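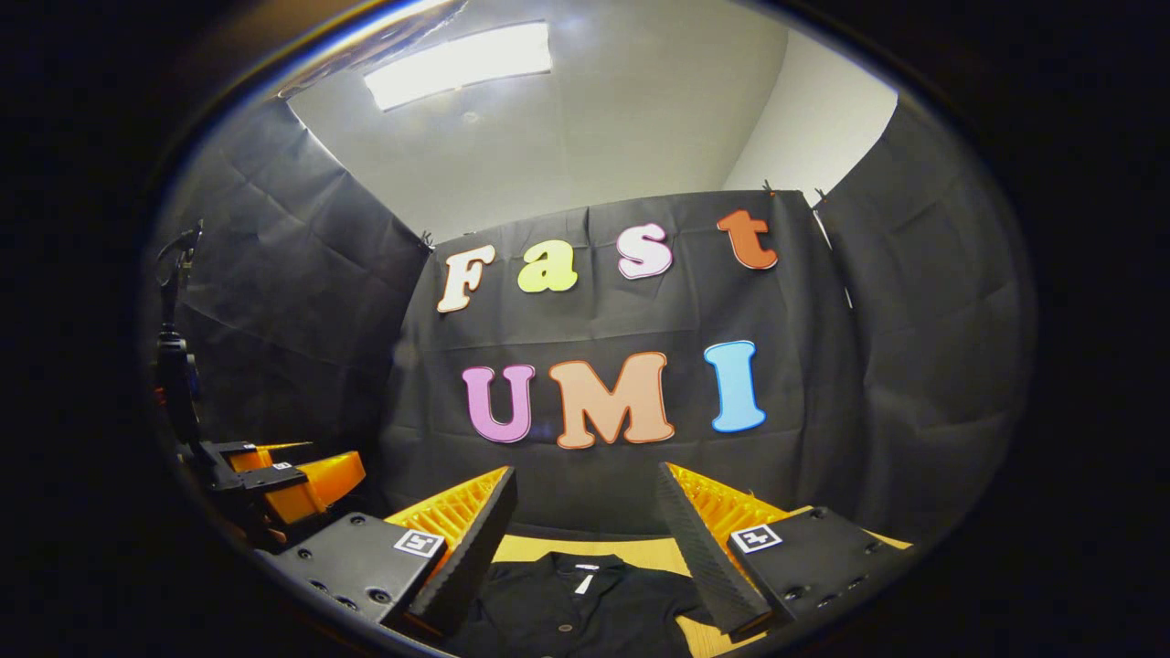

Black garment laid flat on the table.

Replacement uniform after a violent incident - who pays, and does it go on the incident form?

Posted by wardclerk_504

I work as a healthcare support worker on an older adults ward at a mid-sized hospital. In February a patient became aggressive during personal care and tore my tunic from the collar to the second popper. I had a bruised forearm, no time off. The nurse in charge filled in the incident form and I signed it as read.

My line manager now says that uniform is issued on a two-year cycle and that anything outside the cycle is deducted from pay. The tunic was nine months old. The supplier is Stollance and the replacement charge on the internal price list is 99 pounds for a set of three, as they will not issue singles.

I have two things I would like cleared up. Can they deduct this when the damage came from an assault at work? And does it make any difference that the form records the injury and says nothing about the tunic? I am in a union but our rep's post is vacant at the moment.

Costel Kos

Treat the deduction and the form as separate matters.

On the deduction: an employer in Great Britain generally needs one of three things before taking money from wages - a legal requirement, a term in your contract, or your written agreement given beforehand. Ask payroll, in writing, which one they rely on and ask for a copy of the wording. A line in a uniform policy is not automatically a contract term. If the contract does refer to the policy, read what the policy says about damage. Many of them separate loss or misuse by the employee from damage in the course of duty, and yours sounds like the second. Whether the tunic counts as protective equipment is a different matter. Ordinary ward tunics usually don't, so I would not build the case on that.

On the form: ask for an addendum. Most reporting systems let the handler add a note without reopening the whole record. Give the date, the location, what was torn and who saw it. Keep it to one or two sentences and do not alter the account of the injury. If the system is locked, send the same text by email to the ward manager and the health and safety adviser and keep the reply.

Photograph the tunic before it is handed back or thrown away. Lay it flat on a plain table, buttoned or fastened as worn, with the collar towards the top, and take one picture of the whole item and one close to the tear. A black collared top on a yellow wood-toned table, as in the second picture on this page, has enough contrast for the outline to be clear. Dark fabric on a dark surface loses the edges and the damage with them. Put the item's size label in a third photo if it is still legible.

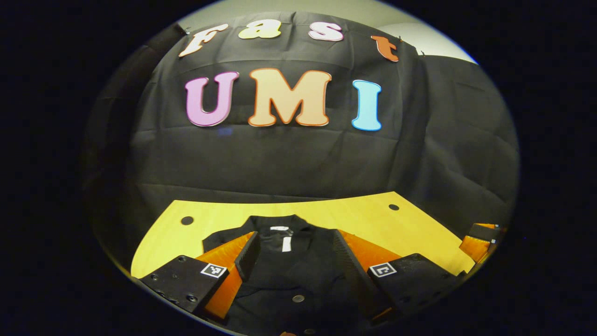
Incident forms are read by people who were not on the ward, and property damage is one of the fields most often left blank. At our place (I was a safety rep on the Rodrigues site until 2019) we went through 231 aggression reports and found torn clothing and broken glasses mentioned in the free text of some and in the property field of hardly any. The claims that went through quickly had a written entry with a photograph attached. The photographs were nothing special: a black collared garment lying on a table, taken from the front, is all that kind of record needs. What held claims up was a missing date or no witness name.

If they refuse after that, raise a grievance under the local procedure and contact the union's regional office directly. You do not need a workplace rep in post to do so. There are time limits for tribunal claims over wages, normally three months less one day from the deduction, so do not let it drift.

Posted by nightshift_g

We had the same at ours with Godier tunics. Just ask the linen room, they gave me a spare one and it never went near payroll. Worth a try before all the letters.

Posted by Prolel_547

Agree with most of what Costel wrote, with one correction. In an NHS trust, check the national handbook as well as the local policy, as there is a section on personal property and some trusts apply it to glasses, watches and so on. It may not help with an item the employer owns. That is really the point to press, though: if the tunic has to be returned when you leave, it belongs to them, and they should explain why you are paying for their stock.

Also ask whether the incident led to a review of the patient's care plan. A torn collar means somebody had hold of you near the neck, and that should be in the risk assessment whoever ends up paying for the cloth.

Posted by wardclerk_504

Thanks all. Linen room has no spares in my size. I have emailed payroll for the contract wording and asked for the addendum. The tunic is still in my locker so I will photograph it tomorrow.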